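Where the Carton Goes

A used drink carton is mostly paperboard, laminated on both sides with polyethylene. Long-life versions add a thin aluminum barrier between the board and the inner plastic. The layers are bonded under heat, and a recycler has to take them apart again with water.

At the Clornus mill outside Villulley, this happens in a drum pulper. Bales are cut open, dropped into the drum and soaked for 30 minutes. The board breaks down into fiber, while the film stays in pieces large enough to be caught on a screen. No bleach is added. The fiber is washed, thickened and sent to a board machine.

"Residence time is the setting we change most," said Loubna El Idrissi, the mill's process engineer. "Old bales have dried out and take up water slowly. Fresh ones release fiber early, and if you keep them in too long you shred the film. Then it goes through the screen with the pulp."
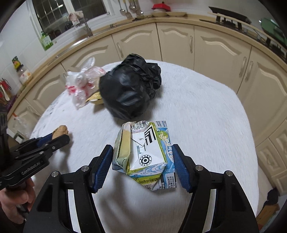
A drink carton, partly flattened, with its base turned up.

Flattening affects transport more than pulping. Loose cartons carry air, and collection trucks fill by volume well before they reach their weight limit. Bales arriving at Villulley average 600 kilograms. Those above that figure tend to come from Krajčí, a sorting contractor that runs a second press stage.

Caps are a smaller matter. Most are high-density polyethylene and sink or float apart from the fiber in the first wash. Leftover liquid is worse, as it feeds bacteria in stored bales and raises the load on the water treatment plant. The mill logged 227 rejected bales last year, most of them for moisture or mold.

The remaining film and foil mix is sold to Finia, which presses it into panels. Three grades are made, differing in thickness and surface finish. The thickest is used for pallet decks, and a trial of roof underlay began in August.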